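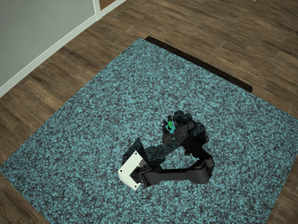 Search the magazine Enter keyword Go

When a Star Blinks Out

By Iraís Zamudio
April

A star goes out. It doesn't fade or twinkle down to nothing, it just goes, like somebody hit a switch, and a couple of seconds later it's back as if nothing happened. If you've never seen an asteroid pass in front of a star, I can only tell you that people shout. I did!

The asteroid in this case is Nisura, a lump of rock out in the main belt that is far too faint for anyone's backyard telescope. You don't see it. You see the star it covers, a plain little thing in Gemini whose light left home 400 years ago, and for a moment that light lands on a rock instead of on us. Nisura throws a shadow, the shadow sweeps over the ground faster than any jet, and if you have parked your lawn chair in the right county you get to sit inside it.

The predicted path this time was 24 miles wide and ran right over Brenville, where I live. I have driven 50 miles on dirt roads to chase one of these and been clouded out with the engine still warm. Having one come to the house felt like winning something.

What makes the whole business so lovable is that a short blink is worth a lot. Every observer times the disappearance and the return. Because each person sits at a different spot across the path, each one catches a different slice of the asteroid. A long blink means you were near the middle. A short one means you only got the edge. Lay all the slices side by side and a shape starts to show up, lumps and all, for an object that even big telescopes see as a dot.
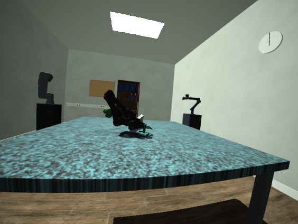
Garnet Vachon told me over the phone that the misses matter as much as the hits, and that she has never once felt cheated by a star that stayed lit. A miss on each side tells you where the rock ends. She set up north of the line on Evangelista Road, saw no blink at all, and was thrilled.

Timing is the fussy part. A good wristwatch won't do it, and I say that having watched Dirceu Prado try with his father's Rolex and a pencil. Most of us now record video with a satellite clock stamping each picture, so you can go back later and find the exact moment the star dropped out. You can still do it by eye with a voice recorder and a radio time signal, and beginners should. Your reaction time gets into the result, so you write down your best guess at it and send that in too.

We had 7 stations strung out across the path. Mine was the driveway. The wind was up, the neighbor's porch light came on at exactly the wrong moment, and at 9:40 p.m. the star vanished so cleanly that I forgot to breathe.
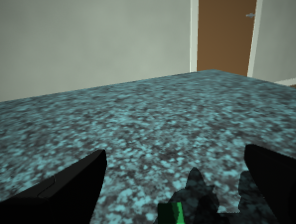
Brenville Astronomy Club – Occultation Section

Bautista Figueroa is still working through the recordings. Early on, it looks as if Nisura is longer one way than the other, and the southern edge may have a flat spot or a dent. Two of the chords disagree a little and he wants to check the clocks before anybody gets excited. I'm already excited.

If you want to try one, start with a bright star and a small telescope, and practice finding the field on the nights before. Get set up an hour early. Keep recording for a few minutes on either side of the predicted time, in case the asteroid has a small moon nobody knew about.

Comments

Vanderleia Nogueira
I was station 5! My blink was so short I thought I'd sneezed through it. The video says otherwise.

gemini_gary
Can a plain 6-inch Dobsonian do this, or do I need tracking?

Iraís Zamudio
Gary, it can. Point it ahead of the star and let the sky drift in. Practice that a few times first.

porchlight
Sorry about the light.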